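The **Bridau Practice for Tabletop Manipulation Records**, commonly called the Bridau Practice, is a set of written rules for recording short handling tasks performed by robot arms. It covers the layout of the work surface, the choice of test objects, the wording of task instructions and the conditions under which a recorded run may be kept. The rules are voluntary. They are used mainly by teaching laboratories and by small groups that share recordings with one another.

## Background

The first version was drafted at the Bridau workshop in order to settle differences between recordings made at Görtz and at Stomow. The two sites had used the same kinds of objects but had marked their tables differently and had described identical tasks in different words. An early comparison of 770 runs found that many could not be placed side by side without relabeling. The current text has 3 parts and 2 annexes.

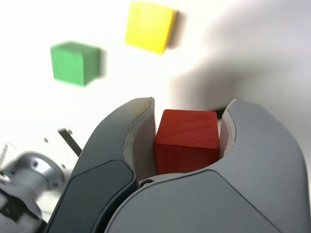

**Category: Test objects and grasping**

Part 1 recommends plain wooden cubes in solid colors that are easily told apart, such as red, green and yellow. All cubes in a set should have the same edge length. Visible grain is permitted, as are light scratches, but a cube with a chipped edge or corner must be withdrawn from the set.

For a two-finger gripper, the rules ask that the contact pads meet opposite faces of the cube and lie flat against them. A cube held by its edges is recorded as an irregular grasp, even when the task is later completed. Pads are to be inspected before each session and replaced in pairs — a new pad is never matched with a worn one.

Other objects may remain on the table during a run if the task sheet names them. Their starting positions are written down before the arm is enabled.

## Work surface and markings

Part 2 deals with the table. A light, matte surface is preferred. Mounting holes may be left open, provided that none is wide enough to catch the corner of a cube. Target areas are outlined in a single dark color, and the outline must be clearly wider than any other line used for measurement or alignment.
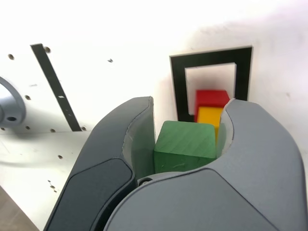 *Green cube held between the gripper fingers, with the yellow and red cubes and the black square outline behind it.*

The task sheet must state whether an object is to be placed inside the outline or may touch it. Where the sheet is silent, an object resting on any portion of the border is treated as outside. The Görtz laboratory follows a stricter local rule and requires white surface to be visible between the object and the border on all sides.

Instructions are written as one short sentence and refer to objects by color and shape. Words that depend on the position of the viewer, such as "left" or "behind," are allowed only if the sheet names the point of view. Stacking tasks must name both the upper and the lower object.

## Conduct of a run

Part 3 sets out the duties of the operator. Before a run, the operator confirms that the fingers are open, that cables are clear of the arm's path and that no tools have been left within reach of the arm. The emergency stop is tested at the start of each session.

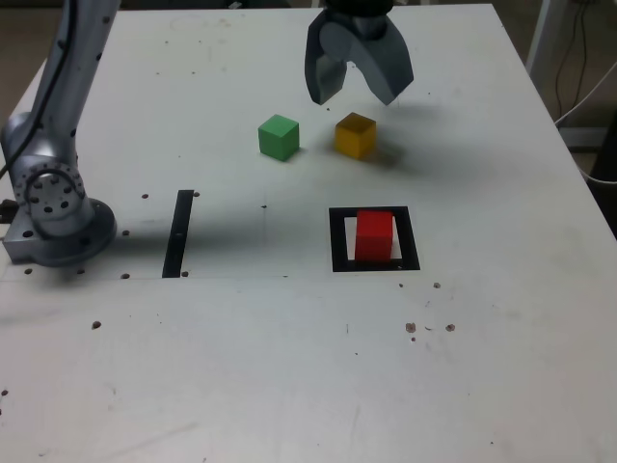 A run begins when the arm is released to move and ends when the gripper has opened and withdrawn from the last object. Objects may not be touched by hand between these two points. If an operator reaches into the work area for any reason, the run is stopped and marked as interrupted. Interrupted runs are kept in the record — deleting them is considered a breach of the practice.

Failed runs are also kept, with a short note on the cause where it is known. A collection of 1,000 runs or more must include a summary of failures, sorted by task.

## Adoption

The Stomow laboratory adopted the full text, including both annexes. Görtz uses Parts 1 and 2 together with its own operating procedure. The Zultix record format includes fields for grasp type, point of view and interruption, and files in that format can be checked against the practice without separate paperwork. Proposed changes are collected through the year and reviewed in August.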